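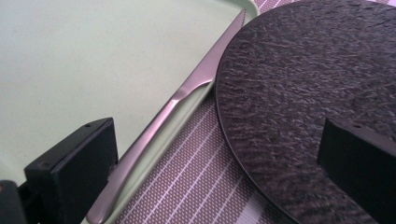

Home | Shop | Hire | Questions | Contact

Ginham Tableware Hire – Your Questions Answered

We get lots of lovely emails from people planning their first big party, and the same worries come up again and again, so we've put our answers together on one page. If yours isn't covered, do drop us a line!

How far ahead should I book?
As early as you can manage, really. Weekends from March onward fill up quickly, and while we'll always try to squeeze you in, a little notice means you get first pick of the patterns. Smaller orders can often be ready in 3 days.

Is there a minimum order?
There isn't. We've sent out place settings for 17 and we've sent out place settings for 2000, and both got packed with the same care.

Do I have to wash everything before it goes back?
Please don't! You'll have enough to do. Scrape off the leftovers, give things a quick rinse if there's a sink handy, and put them back in the crates they came in. Washing is included in the price.

What if something gets broken or goes missing?
It happens at the best of parties (forks do have a way of ending up in the trash with the napkins). We charge the replacement cost from our price list and nothing more. Check the trash bags before you tie them up – you may save yourself a few dollars.

Where do you deliver?
Anywhere in Evard or Tatgate, with free drop-off at the curb. If you'd like us to carry the crates inside or up a flight of stairs, just mention it when you book, as we'll need to send a second pair of hands.

Can I mix the Lumenta plates with another range?
Of course you can, and plenty of people do. The Lumenta dinner plates are a touch wider than our others, so ask us for a sample setting first if your tables are narrow.

Updated Jan 30, 2019

17 shares | 3 comments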